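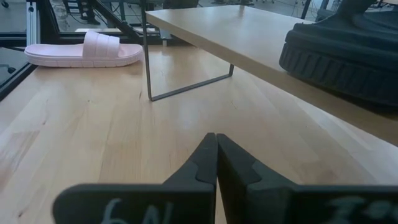
*En la mesa de trabajo.*

Zdeňka Gajdoš hace tarjetas de boda y de cumpleaños por encargo desde que dejó la imprenta Lindqvist. Vende sobre todo por internet y cada modelo admite cambios de nombre, fecha y texto.

«La gente escribe demasiado», explica. «Con tres líneas dentro basta. Si me mandan seis, las compongo en un cuerpo más pequeño y se lo aviso». 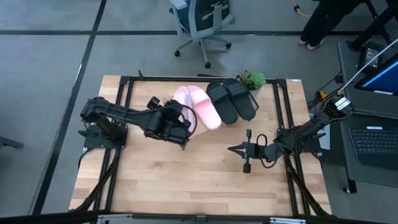 Los sobres los compra a Trenetti, forrados, y los sellos redondos los corta ella misma. Un pedido normal tarda unos tres días en salir — en mayo, con las comuniones, algo más.

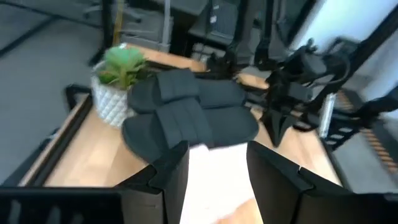 De los papeles prefiere el de algodón. «El satinado no me gusta, la tinta de pluma se corre. Lo tengo porque me lo piden».

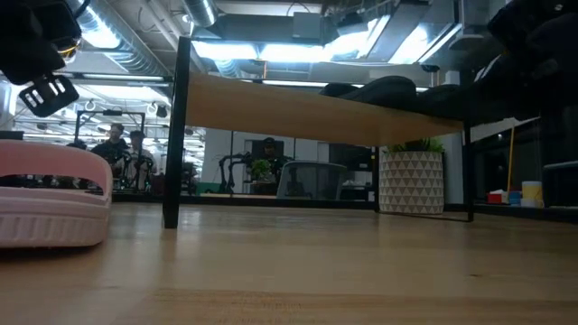 Para el año que viene prepara 2 series nuevas con dibujos de Lilian Magesa, una de aniversarios y otra de pésame. «La de pésame va sin ilustración en la portada. Todavía estamos con la letra».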